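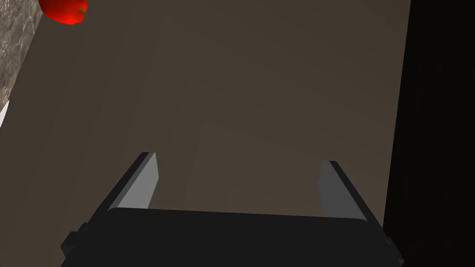 Talton, 7/16/24

About Coltell

Coltell is a small firm that repairs and restrings pianos. We work out of a brick workshop on Kirier Street in Talton, two doors up from the post office, and we have been in the same building since we opened. There are nine of us on staff, most trained in the shop.

The bulk of our work is for schools, churches and community halls. We look after 342 instruments on regular service, of which 274 are uprights. The rest are grands of various sizes, plus a few square pianos that belong to museums. Tuning visits are booked twice a year, with the first round starting in January when the heating has been on long enough for the soundboards to settle.

Larger jobs come back to the workshop. A full restringing takes six to eight weeks, longer if the pinblock has to be replaced. We wind our own bass strings and will copy an old set to measure if the original maker is gone. Key coverings, hammers and dampers are done in the same room, and cabinet refinishing goes to a separate spray booth at the back.

In 2019 we took over the Bélanger parts stock – 2,406 catalogued items, from centre pins to complete actions. We sell from it to other technicians as well as using it ourselves. The list is updated monthly and can be sent on request.

We do not sell new pianos. We do give written appraisals for insurance or estate purposes, and we can arrange moving within the district. Stairs are quoted separately.

The workshop is open to visitors on weekday mornings. Please call ahead if you would like to see an instrument that is in for repair. Parking is in the lane behind the building.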